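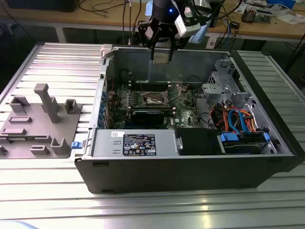 Bench log – tower rebuild, board and processor

April 11, 2024

Continuing with the Lomandale machine. Case on its side on the slotted bench, side panel off. Plan for the session was processor, paste, cooler, memory, first power-on. Got as far as the memory.

Condition at start

Board screwed down and left in the case. Graphics card left in its slot. I considered pulling it to get more hand room at the lower side of the socket, then decided against it. The slot latch on this board is awkward to reach with the card in and I did not want to lever against it with the socket open. Drive cage stays in for the same reason as last time: two of its screws are behind the front bezel.

Data and power cables for the drives are still untied. They want to spring back toward the board. Pushed them over to the bay side and left them there. To be dressed after first power-on, once it is settled which drives go back.

Power supply is the one that came with the machine. Disconnected from the mains overnight, rear switch off. Wrist strap clipped to bare metal on the chassis and checked with the meter before touching the board.

Processor

Socket lever up, frame open. Looked at the contacts with the loupe under the side light, first from the rear of the case, then from the front. One contact near a corner reflected differently from its neighbors. Looked again with the light moved and it was level with the row. No correction made.

Part handled by the edges only. Matched the corner triangle to the mark on the socket before lowering. It has to go down flat. If one side lands first, lift straight up and start over – do not slide it. Second attempt seated. Checked by nudging very lightly in both directions: slight play, equal each way, both notches on their keys.

Frame down, lever down. The lever needs more force than seems reasonable for the last part of its travel and makes a faint creak. Same behavior on the other board of this type that Valentin Nägeli and I did in August, and that one has run without faults.

Paste and cooler

Used the Farnix paste. The open syringe had separated at the tip, so the first bit went on a wipe. One small dot in the center, no spreading by hand.

Cooler is the Jomard low-profile unit. Screws started by hand, all of them, before any driver. Then crosswise, 2 turns at a time, until they stopped. Took the cooler off again to check the print. Coverage was good in the middle and thin along the edge nearest the memory slots. Cleaned both faces with alcohol, let them dry, repeated with slightly more paste. Did not lift it a second time.

Fan lead goes to the header marked for the processor fan. On this board there is a chassis header right beside it with the same connector, easy to mix up. Lead is long. One loose loop, tied clear of the blades.

Memory

Two modules from the Oberholzer box. Wiped the edge contacts and fitted them in the pair of slots given in the board manual. First one clicked at one end only. Took it out, found a bit of lint in the slot, blew it clear, refitted. Both ends latched after that. Second one went in without trouble.

Stopped here. The small speaker for the beep codes is missing from the drawer and I would like to have it connected for the first start.

Asset number for the label is 1,253. The old label is on the removed side panel, so do not swap panels between machines until the new one is printed.

Still to do

Find the speaker or order one.
Connect the front panel leads. Polarity for the power light is in the manual, page 14.
Check that the main power connector and the processor power connector are both fully home.
First power-on with no drives attached. Let it sit in the setup screen for 5 minutes and write down the processor temperature.
If the temperature climbs without leveling off, switch off and redo the paste before looking at anything else.
Set the clock. The coin cell measured low when the board came in and has been replaced, so all settings will be at default.
Dress the drive cables.

Note for Valentin: please leave the case lying as it is. The graphics card bracket is held by its clip alone and I want to check that it is closed before the tower goes upright. Spare cooler screws are in the tin with the standoffs, and the alcohol bottle needs refilling.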